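Home | Collections | Documentation | Contact

# Telska Household Objects – Basket Subset

## Summary

The Telska basket subset records everyday storage baskets as they are used on desks and side tables. It holds 1686 entries, of which 646 concern woven baskets. Entries were compiled by Ankica Matić and last revised on 26/10/2024.

## Scope

Each entry gives the basket's shape, colour, weave and rim. Rectangular baskets with flared sides are catalogued under "open, tapered", whether they are rattan or another wicker. Lidded hampers are excluded – they have their own card.

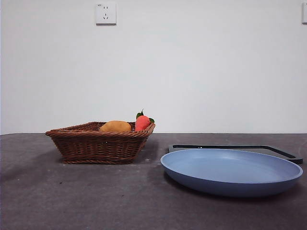 Dušan Zupan asked in August whether rattan and willow should be separate categories. He noted that the two are easily confused once stained, and favoured a single "wicker" label with an optional material field. The proposal was adopted for almost 800 entries; the remainder await review.

## Known limitations

Colour terms are not standardised. "Reddish-brown" and "chestnut" may refer to the same finish. In 19 entries the weave field is blank.

## Corrections

Please quote the entry number and the field concerned.

3 comments | 12 shares

© Telska | Contact | Back to top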